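Bedside Storage in Share Housing: What Fits, What Gets Used

Interior Studies, Semester 2 project report
October 18, 2023

14 shares · 2 comments

1. Aim

Our group wanted to find out how people in small rented bedrooms use the storage beside the bed. Most furniture guides treat the nightstand as a place for a lamp. We thought it was doing more work than that, and we wanted to see if a cheap change to the setup would keep the top clear.

2. Method

We sent a short survey to students living in share houses near campus and got 33 replies. From those we picked 11 bedrooms to visit. At each visit we measured the gap between bed and wall, listed what was on or in the nightstand, and asked which items had been touched in the past day.

We compared 2 models that came up more than once in the survey, the Cedard and the Tinlow. The Cedard has two drawers and no shelf. The Tinlow has one drawer with an open shelf above it. Both were sold flat-packed.

3. What we found

Phone chargers, water bottles and medication were the items used most. Books were common but most had not been opened that week. In the survey we asked people to list everything they kept beside the bed, and the replies came to 115 items in total.

Drawers filled up with things people had forgotten they owned – old receipts, dead batteries, spare keys. Open shelves were tidier, but only when they held one kind of thing. A shelf with a book, a hairbrush and a packet of tissues on it looked messy straight away and collected more.

The tops were the real problem. People put things down there at night and did not move them in the morning.

4. The basket trial

We asked each household to try a small basket for two weeks. Anything left on top of the nightstand went into the basket at the end of the day and was put away on the weekend. We suggested a basket with open sides so the contents could be seen without tipping it out.

Seven households kept going for the full two weeks. Two people said the basket got in the way when they vacuumed, and one moved it under the bed and forgot it.

A white nightstand with a bare top, an open shelf and a single drawer, and a red plastic basket with a carrying handle on the tiles in front of it:

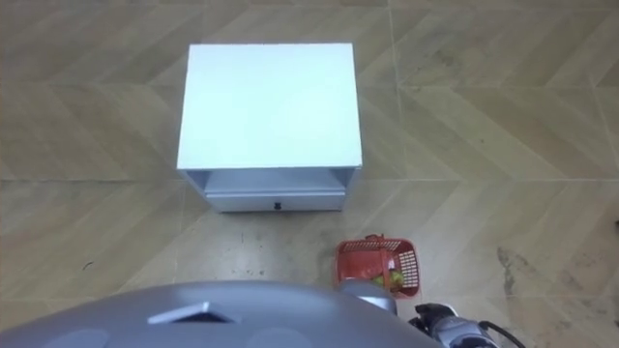

5. Limits and next steps

Our sample was small and all the rooms were rented. We did not visit any family homes, and the results could be different where people own their furniture and have more cupboard space.

If we did it again we would run the trial over January, when leases change and people are setting up rooms from scratch. We would also test a basket that fits inside the open shelf, so that it stays off the floor.

2 comments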